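Bulletti Holiday Units — Check Before Guests Arrive
List with comments, May
Filled in by: Humaira Rana
Copy to: Fadime Avcı, office

How to use the list. Each point gets OK, FIX or STOP. OK means I tested it by hand. FIX means guests may come, but the repair is to be done in the same week. STOP means the key is not given to anyone until Fadime has signed. Please write comments in full words, as last time I could not read my own short forms.

Unit checked: ground floor, the one with the side gate. Started 9:40 in the morning.

1. Entrance and outside steps

1.1 Handrail firm on both sides — OK
1.2 Non-slip strip on each step — FIX
The strip on the second step from the top is lifting at the left corner. I pressed it down but it comes up again. It needs new glue, or better a new strip.
1.3 Outside light comes on with the sensor — OK
I covered the sensor with my hand and waited. It is slower than the one upstairs, but it works.
1.4 House number can be read from the street — OK
The hedge was trimmed. An ambulance driver can see the number now.

2. Smoke alarms and fire

2.1 Alarm in hallway, test button — OK
2.2 Alarm in bedroom, test button — OK
2.3 Date of manufacture on alarms within ten years — OK
2.4 Fire blanket in kitchen, on hook, tabs hanging down — FIX
The blanket is there, but it hangs above the stove. If the stove burns, a person must reach over the flames to take it. I ask to move it to the wall beside the door. I wrote the same comment at the last check.
2.5 Extinguisher, needle in green — OK
2.6 Way out free, door opens from inside without key — OK

3. Gas and hot water

3.1 Gas bottle upright and chained — OK
3.2 Hose without cracks — OK
I bent it in three places and looked at the inside of each bend.
3.3 Soap water test on the connection — OK, no bubbles
3.4 Hot water at bathroom tap not above 50 degrees — STOP, later OK
My first reading was 58. Fadime called the plumber from Gerarance and he came before lunch. He changed the mixing valve. I measured again at 2:15 in the afternoon and had 48, then 47. The old valve is in a bag in the office, if somebody wants to see it.

4. Kitchen and supplies

4.1 Stove knobs turn off fully — OK
4.2 Fridge at 5 degrees or less — OK
The thermometer stays on the middle shelf. Please do not put it in the door, it shows too warm there.
4.3 Knives in the block, not in the drawer — OK
4.4 Cups and bowls without chips — OK
Run a finger along the rim. The eye misses small ones.
4.5 Food from last guests removed — OK
Fresh fruit is washed and put out on the day of arrival only.
4.6 Small supplies set out, nothing leaking or open — OK
Soap is kept away from anything that people eat. Garbage bags stay on the roll in their wrapper, so that we see how many are left.
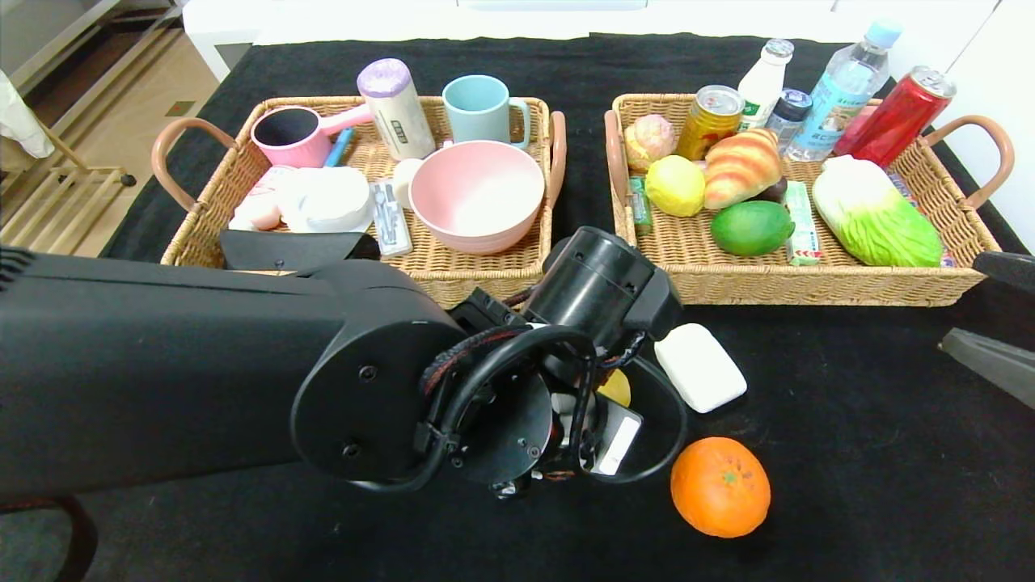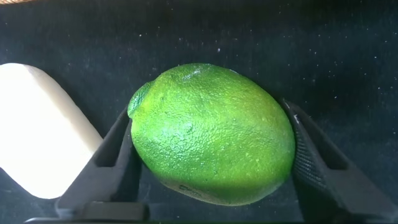
Wicker baskets in the first and third picture, lime in the second.

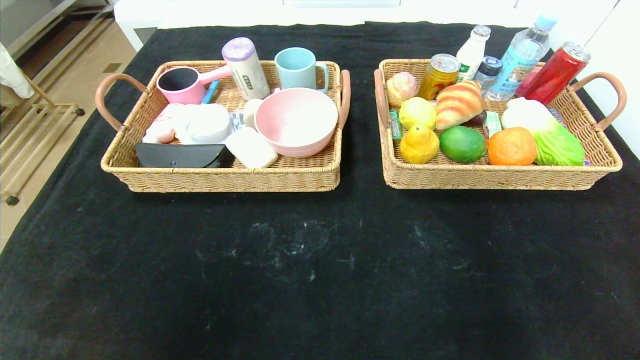 5. Electrical

5.1 Safety switch trips with the test button — OK
The fridge clock must be set again after this test. I forgot it once and a guest complained.
5.2 No extension cord under a rug — OK
5.3 Power points firm in wall — FIX
The one behind the sofa moves when I pull a plug out. No wires can be seen, but it will get worse. I put tape over it and wrote "do not use".
5.4 Heater, 1 metre free on all sides — OK
I moved the armchair. The cleaners move it back each time, and I understand them because the room looks nicer. Still it must stay where I put it. I marked the floor with two small stickers.
5.5 Kettle and toaster, cords not damaged — OK

6. Bathroom

6.1 Mat with suction cups, no mould under — OK
6.2 Grab bar carries weight — OK
I hang on it with both hands. I am 154 cm and not heavy, so I ask Fadime to try also.
6.3 Door can be opened from outside with a coin — OK
6.4 Exhaust fan takes a sheet of toilet paper — FIX
The paper falls after a few seconds. The fan is full of dust, I think. It needs a ladder and I do not go on the ladder alone.

7. Balcony and windows

7.1 Railing height and gaps — OK
7.2 Nothing to climb on near the railing — FIX
The flower box from Palma is 41 cm high and stands against the railing. A small child can step on it. I pushed it to the house wall, but it must be fixed there.
7.3 Window locks on the bedroom side — OK
7.4 Blind cords tied up high — OK

8. Papers in the unit

8.1 Emergency numbers on the fridge — OK
8.2 Map with the meeting point — OK
8.3 Guest book of rules, new version — FIX
The folder still says Hotero on the first page, the name from before. Guests phone the old number and get no answer.

Comment from Fadime Avcı: I tried the grab bar, it holds. Agreed on fire blanket, I will move it myself. New fan would be 3,000 with the installation for all units, so first we clean. Strip on the step to be done before the next arrival — I do not want to wait the week for this one.

Answer from Humaira: Thank you. When the blanket is moved, please tell me where exactly, so I change the map. The power point waits for the electrician, who asks for 24 hours' notice.

Open points: 1.2, 2.4, 5.3, 6.4, 7.2, 8.3
Finished 3:30 in the afternoon. Key returned to the office.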